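Talk notes, Perla Losano session 2: Glare and grain on light work surfaces
Speaker: Lena Kwiatkowski

Slide 1. Title. Thank Teemu Seppälä for the light meter readings. Keep this under a minute.

Slide 2. Why surfaces. Benches get specified by size and load. Finish is left to whoever places the order. At Grondia we replaced the tops in two rooms in December and had to relight both.

Slide 3. Readings. Same table, same meter, two seats. Seat A: 500 lux. Seat B, next to the window: 1259 lux. The seat B figure is with the blind half down. Do not read out the full table — it is in the handout.

Slide 4. Reflection. A glossy top returns a patch of light toward the viewer. The patch moves when the viewer moves, so one reading per seat is not enough. Inside the patch, contrast drops and surface detail fades. Small pale parts are hard to find there. Dark parts stay legible.

Slide 5. Grain. Long grain lines give the eye a direction. Arlo Dvorak prefers them parallel to the front edge. I have no data for or against. Expect a question from the Unero people.

Slide 6. Options, cheapest first.
Move the lamp off the viewing axis.
Turn the table a quarter turn.
Lay a matte mat over the work zone.
Refinish the top. Quote from Mbeki was 1368 per room, labor included.

Slide 7. Open items. Remedios Layug is repeating the readings under the 3000 K lamps. Results go to the same mailing list. Take questions with the last slide up.

Slide 8. Leave on screen. 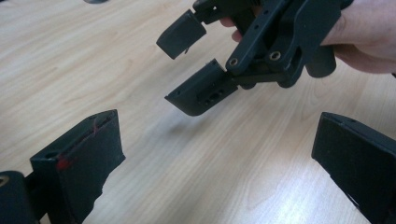

Light wood-grain tabletop, grain washed out where the light reflects.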